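Newsletter > Summer issue > Buildings and rooms

July
By the Vonden newsletter team

The back room at Ritville: what has changed and how to use it

The back room at Ritville has been rearranged. Most of the work was finished by the end of June, and the last few bits of furniture went into place at the start of this month. Members who only come in for the front studio may not have noticed, but anyone who uses the back room will find that things are not where they left them.

The room had filled up over the past few years. When the lease on the Gidano unit ended we brought over everything that would fit in the van, and a good deal of it was put down in the back room and stayed there. By the spring it was hard to get from the door to the window without moving a chair. In the members' survey the back room came up more often than anything else, including the heating. We had 82 replies, and nearly 50 of them mentioned storage, table space or both.

The budget was 3,000 pounds for the whole job, with the floor taking the biggest share. The old carpet tiles had lifted along the outside wall and two of them had been held down with tape since last winter. They have gone, the floor underneath has been levelled, and there is sheet vinyl throughout. What was left went on paint, hooks, brackets and curtain track. We bought almost no furniture. Nearly everything in the room came either from Gidano or from the upstairs store.

Tables

The white table has come out of the corner where it stood sideways for so long. It is a decent working height for standing, and with a stool it is fine for sitting too. Please use a mat for cutting. There is already one long score from a craft knife and we would like to keep it at one.

The folding tables are now in the upstairs store. If you need extra surfaces for a class or an open day, put it on the booking form and they will be brought down for you. Please don't carry them down on your own, as the turn on the stairs is tight and the wall has just been painted.

Several people asked for a larger table in the middle of the room. We looked at this, and measured it out on the floor, but it would have left too little space to walk past with a box or a wheelchair. The present arrangement is the one that worked best.

Cabinet and shelf

The white cabinet with the recessed compartments came from Gidano, where it stood in the corridor. It was scuffed but sound, and it has been cleaned up and given new fixings at the back. It stands behind the white table. The dark shelf unit has gone in front of it, so the two can be reached from the same part of the room.

There was some discussion about whether to paint the dark unit to match. In the end we left it alone. It is a useful piece, it was free, and painting it would have meant another weekend with the room shut.

The compartments in the cabinet are for shared supplies. Personal things should go in your own box in the upstairs store, with your name and a phone number on it. Anything left in the compartments without a name will be put in the lost property crate by the front desk and kept for a month.

Curtains and cloths

The old blinds let in a stripe of sun in the late afternoon, which was a nuisance for anyone working on that side. We have replaced them with grey curtains. The fabric was a remnant from Bisht, and there was enough of it left over for a tie-back and a couple of patches if they are ever needed. The curtains run on a plain track. Pull them from the edge, halfway up, and they move easily. Pulling from the hem will bring the gliders off.

We have also kept the black cloths. They go over a surface to cut down glare, and they hide a multitude of scratches. They can be washed at 30 and hung over the rail in the passage, but they pick up every bit of lint going, so please shake them outside before folding. One of them still needs hemming. If you have a machine at home and an hour to spare, it is in the bag behind the front desk.

With the cloth down on one side and the pale table on the other, the room has a light half and a dark half, and the two white poles are easy to pick out between them.
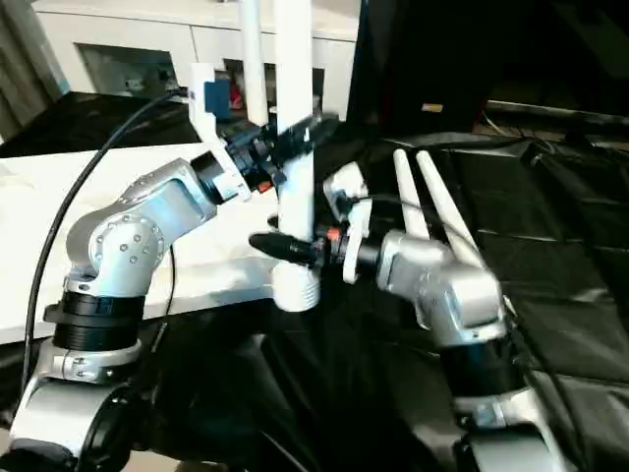 Booking the room

The room can be booked from 8 in the morning, and the last session of the day ends at 9 in the evening. Bookings are for a minimum of two hours. The old paper diary has been retired, although it is still in the drawer if you want to check something from earlier in the year. New bookings go through the form on the members' page or by phone to the front desk.

The fee for members stays the same. For outside groups it has gone up by 5 pounds a session, to cover the cleaning. This is the first rise since we moved into the building. Groups that had already booked before the end of June will pay the old rate until the autumn.

If you book and then find you don't need the room, please cancel, even on the day. There has been a waiting list for early evenings through the spring and it is frustrating for people to walk past a booked room with the lights off.

Leaving it as you found it

A copy of this list will go up inside the door.

Wipe the white table with a damp cloth. The spray that used to be kept in the passage has been thrown away, as it was leaving a film.

Put shared supplies back in the cabinet.

Fold the black cloths if you have taken them off, and leave them on the shelf.

Close the curtains if you are the last one out. The room warms up quickly in the morning at this time of year.

Take food waste with you. The bin in the back room is emptied twice a week and a banana skin can do a lot in three days.

If something is broken, write it in the repairs book. You don't need to fix it or find out who did it, and a note saying "left drawer sticks" is quite enough.

Please don't push furniture up against the outside wall. The skirting there is new and the paint is still soft in places. Leave a hand's width.

Still to do

The door to the passage catches on the new vinyl and will need to be taken off and planed. This will be done early one morning, so it should not affect any bookings.

The wall nearest the door is waiting for its second coat. The first was put on in a hurry before the floor went down and you can see the old green through it when the light is on. We have the paint. Anyone who would like to help can leave a number at the front desk.

We still have a few things from Gidano looking for a home: a plan chest with one drawer missing, a pair of metal trestles, a coat stand and a box of picture frames in various sizes. They are in the upstairs store until the end of the month. Members can take them for a small donation, and after that they will go to the reuse shop.

Lastly, the key. The back room now has its own lock and the old key no longer fits. New keys are signed out at the front desk and need to be handed back at the end of each session. If you still have one of the old ones at home, please drop it in so that it can be recycled.

Last updated: July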